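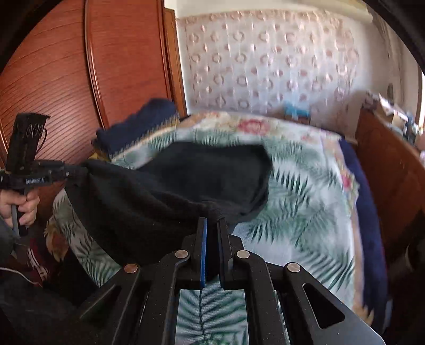

Hsiao asked at the gate whether visitors would be allowed to try the grippers themselves, and whether children could take a turn. The answer given was yes for adults, one pair at a time, and no for children under 14.

Flasstead Open Day: Pre-Opening Safety Checklist
Demonstration area: Bedroom, garment handling with hand-held grippers
Form 1439
Inspection completed before doors opened at 9 a.m., October

1. Access and visitor numbers
Doorway clear to full width: Yes
Visitors in room at any time, maximum 2: Sign posted
Comment: The Sida registration desk is to hold the queue in the hallway. The sign should be moved to eye level.

2. Hand-held grippers
Jaws open and close freely: Yes
Pivot pins checked for looseness: Yes
Comment: Demonstrators are to keep fingers away from the linkage while the jaws are closing. Spare grippers stay in the locked case.

3. Cables
Cables kept off the walking path: Partly
Comment: Cables at the bedside must be watched when a demonstrator changes sides. To be checked again at noon.

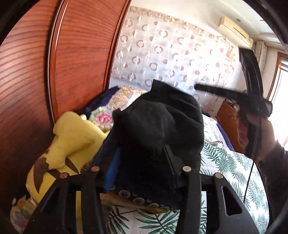 Item 4. Black garment held over the bed in the gripper jaws.

4. Work at the bed
Garments free of pins and sharp fasteners: Yes
Bedding clear of the floor where people stand: Yes
Comment: Dark garments are harder for visitors to follow against navy bedding. The Fonier presenter has been asked to describe each fold aloud.

5. Electrical
Test tags current: Yes, 100 per cent of items
Chargers unplugged when unattended: No
Comment: One charger was found live in the hallway and was switched off during inspection.

6. Emergency arrangements
Exit route explained to demonstrators: Yes
First aid kit within reach: Yes

Result: Approved to open, subject to item 3.
Outstanding: relocation of sign (item 1); noon cable check (item 3).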